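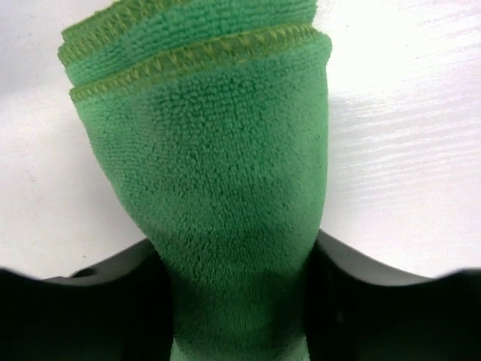 Towel drive tops target, folding help still wanted

06/10/2023

By Freya Whitlock

The Lambert Street wash house has taken in 2,649 cleaning cloths and towels for its fall drive, well past what organizers had hoped for, and now somebody has to fold them.

The drive opened in September with drop boxes at the Nirano hardware store and in the lobby of the Zulura apartments. Most of what came in was microfiber. Green, blue, gray, a lot of yellow. Some still in packs, most not.

"We asked for rags, we got towels," said Wayne Hollis, who runs the wash house with Sigrun Wallin. "Good ones too. People went thru their closets."

As of last night 1,977 pieces had been washed, dried and folded. Another 560 are clean but sitting in bins in the back room. The rest still need a wash.

Folding is the slow part. Wallin wants every cloth done the same way, in half, in half again, then in thirds, hems together on one side so they can be pulled off the shelf one at a time. Cloths that get rolled or stuffed come back to the table. She had a few returned to her own pile Thusrday's shift aside, she said, laughing, and would not say by who.

Microfiber is washed separate from cotton. Warm water, no fabric softener, low heat in the dryer. Lint from terry towels sticks in the pile and does not come out easy, Hollis said. Anyone dropping off mixed bags is asked to split them first.

Stacks go out to 16 sites, among them the Ferkance senior center, two day cares and the school kitchen. Each site gets a mix of sizes. Green cloths are for kitchens this year and blue for bathrooms, a change from last year when there was no system and cloths got swapped around.

Howard Haslam, who picks up for the senior center, said they go through a stack a week. "Tables, mostly. Windows if somebody's in the mood."

Not wanted: anything with bleach spots, paper towels, bath mats. One bag of bath mats has already come in. Owner can pick it up at the front desk.

Folding shifts are mornings from nine to noon and evenings from six to eight, at the long tables past the dryers. No sign-up. Coffee provided, parking in the side lot only, the front spaces are for the laundry customers. Drop boxes stay out until the end of the month.

Questions to Saeed Sadeghi at the wash house desk.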